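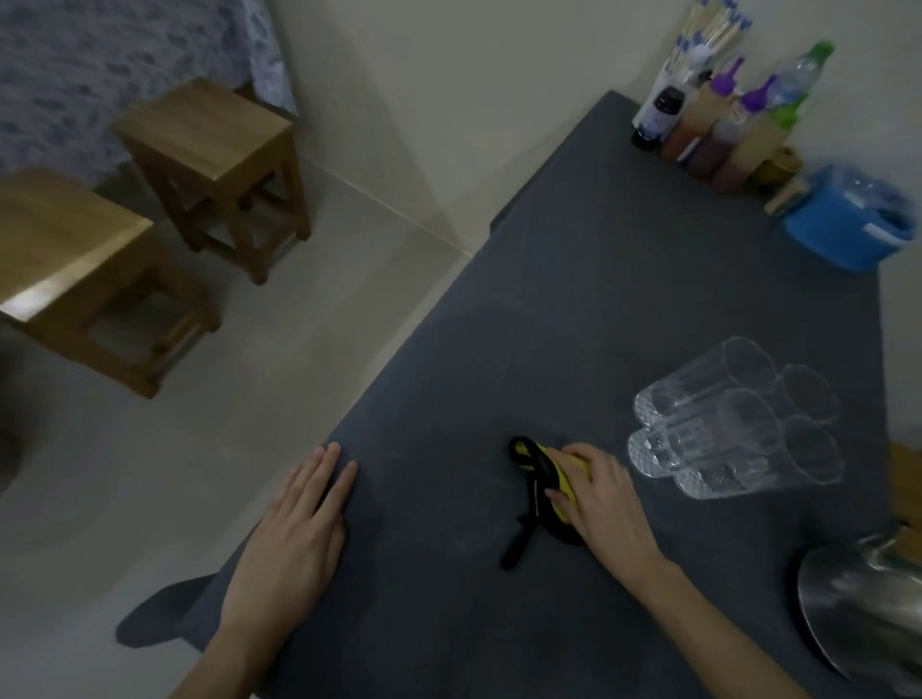

Department of Human Ecology, Textiles and Clothing Stream

Work gloves and what happens to them: final report
Submitted 9/11/25

Our group looked at how work gloves are thrown out and replaced at Baltberg, a plant nursery that has been running since 1987. The nursery goes through nearly 900 pairs a year. We wanted to know which part of a glove fails first and if mending is worth the labour.

The nursery kept a discard bin for us in the potting shed through the spring. From it we took 40 gloves of two kinds: the Skarkel, a knit glove with a dipped palm, and the Sadowski, a heavier one with sewn seams and a wrist closure. Left and right gloves were recorded separately.

Most of the Skarkel gloves had gone through at the tip of the index finger. The coating cracked first and the knit under it frayed. The Sadowski gloves held up better on the palm, but the stitching between thumb and finger had let go on many of them. The colour had faded on nearly all of the pairs stored by the window, which we did not count as damage.

We restitched 7 of the Sadowski gloves by hand with Lusus polyester thread. The first one was slow and the seam puckered. A backstitch with a shorter length worked better. We did not try to patch the coated gloves, as glue would not hold on the dirty knit even after washing.

Our sample came from one workplace and one season, and we had no record of how long each pair was worn. A wear log pinned beside the glove rack would fix the second problem. The repaired gloves went back to the nursery in November and have not been checked yet.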